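Gurnent Towel Folding Set - data card and notes for users

Maintained by Riku Tanabe and Tania Liyanage. Last revised 13 September 2019.

Summary

This set holds recordings of two-arm teleoperation for one household job: folding a single small towel on a fabric covered work surface. An operator moves a pair of leader arms by hand and the two follower arms repeat the motion. There is no scripted motion in any episode. We made the set for imitation learning, and we think it can also be useful for people who study how operators differ from each other.

The set has 3,316 episodes, from 6 operators. A further 214 episodes are kept in a separate folder called "rejected", with the reason for each one in a text file.

What is recorded

Every episode has the joint positions of leaders and followers, the opening of both grippers, one overhead colour stream and one colour stream from each wrist. All streams share one clock. The wrist streams are the ones we recommend to look at first, as the corner of the towel is often hidden from overhead when the arms come in.

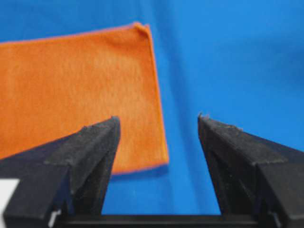 Wrist view, gripper open, with one corner of the towel curled up.

A curled corner is easier to pinch than a flat one, and the operators learned this quickly. Please keep it in mind if you train only on a part of the data. A policy which has seen mostly curled corners will close its fingers too high when the corner is flat. The field corner_state in the episode file has the values flat, curled or unknown. It was filled in by hand by Ayane Wada, and for the first operator it is not complete.

Task definition

The episode starts when the operator presses the foot pedal. The towel should be flat at this time, with no fold in it, but its place and angle on the surface are free. The operator makes a first fold along the long direction, then a second fold across, and opens both grippers. The second pedal press closes the episode. If the towel slips out of a gripper the operator may grasp it again, and we keep such episodes in the main folder. They are marked with regrasp = true.

Operators were asked not to smooth the blue fabric between episodes unless a crease was high enough to catch a fingertip. For this reason the background changes slowly through a session. We consider it a good thing for training, but it makes background subtraction unreliable.

Known problems

1. The hem of the towel shows a reddish or pink outline in some wrist frames. We did not correct the colour.

2. The overhead stream has motion blur on the arms when they travel quickly. The towel itself is usually sharp before the first contact, so we suggest to take the towel pose from there. 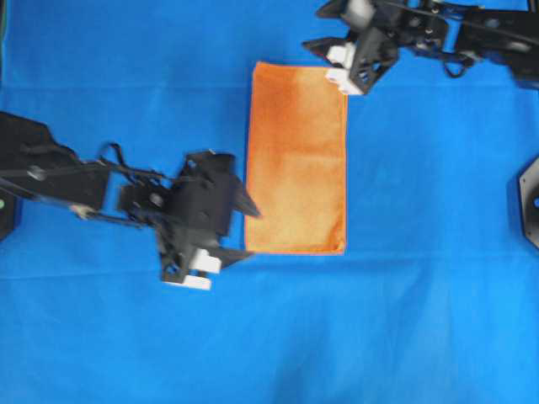 3. In the Venckus sessions the left gripper value has an offset. Subtract it with the script fix_offset.py before you join these sessions with the others.

4. Around 2,000 episodes have no operator comment. The comment field is then an empty string and not null.

Changes planned

Tia Rudd is preparing a second towel in another colour, and we hope to add it in November. The folder layout will stay the same.

Contact

Questions on the format go to Toshio Hayashi, through the Tetwood issue tracker. Please give the episode number and the name of the stream.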